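Bruvaven Community Help > Home and Family > Toys and Storage

Sorting building bricks by colour, is it worth it?
Asked May 2026

Hello all, hoping some kind soul has been down this road. We've been handed down a great big tub of bricks from my sister's kids, 3652 pieces according to the lid, and my two have tipped it out so many times I've lost the will. I'd love little see-through bins so they can spot what they want without emptying the lot.
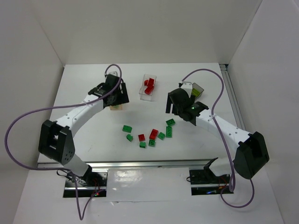
I've got a long white table to work on, and I'm happy to do an hour of an evening with a cuppa. What I can't decide is colour or shape, and whether tinted bins are a nuisance.

Answer 1 (2 found this helpful)

Colour for little ones, every time! Mine could put away red and green long before they cared how many studs a brick had. Tip out a couple of handfuls only, and have your trays right there at the back of the table, clear or amber, whatever you've got. We do one colour per tray and leave the fiddly bits for last.

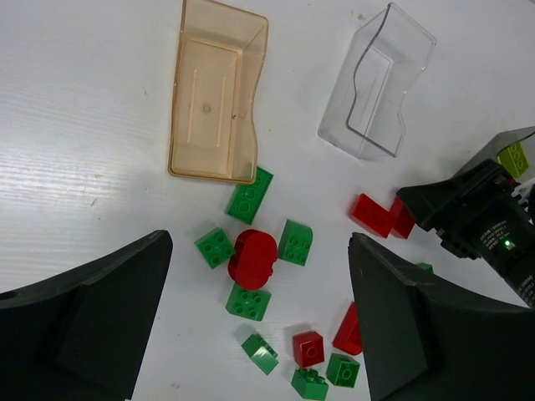
Answer 2

I'd go by shape myself, once they're past six or so, but I'm a bit particular (my Flasach drawers are labelled, say no more). As for tinted bins, I wouldn't fret. Bright colours show through the smoky grey ones well enough, though I'd keep your darker bricks in clear.
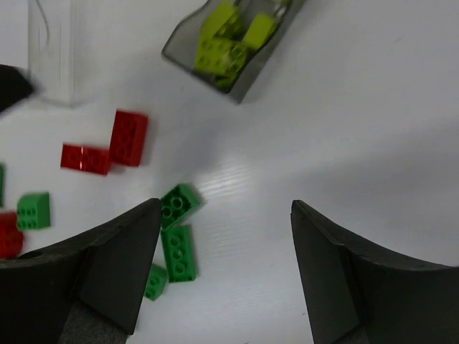
Lime-green bricks in a smoky grey tray, reds on the table

Answer 3

just use a big drawstring mat mate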